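Blue crates do not roll down to the front of the flow rack

Ankica Petek
Hello all. In our packing room we use gravity racks, with small white rollers on the inclined shelf. We put the blue plastic crates in from the back and they should come down to the front side by themselves. On the lower level they often stop in the middle, and then somebody must pull them with a hook. The heavy crates go well, only the light ones stop. I already cleaned the rollers with a dry brush.
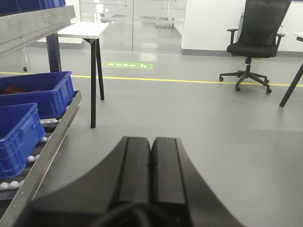 Is it better to make the shelf more steep, or to change the crates? I am afraid that the full ones will then come too fast.

Essam Chraibi
Before you change the slope, turn one empty crate over and look at the bottom. If it has ribs, they can sit between the rollers, and a light crate has no force to climb out. We had this with 3 of our crates from Fanderura and a flat bottom solved it. Also check that the side rails are parallel. Measure the width at the back and at the front, it must be the same. Ours was 5 mm narrower in front.

Snežana Ivanov
Just lift the back side one hole. Works for me.

Dragica Kadrić
One hole can be too much for full crates, so please try it first on one lane only. And don't put oil on the rollers, it collects dust.

Contact us | © 2023 Clotalside Help | Back to top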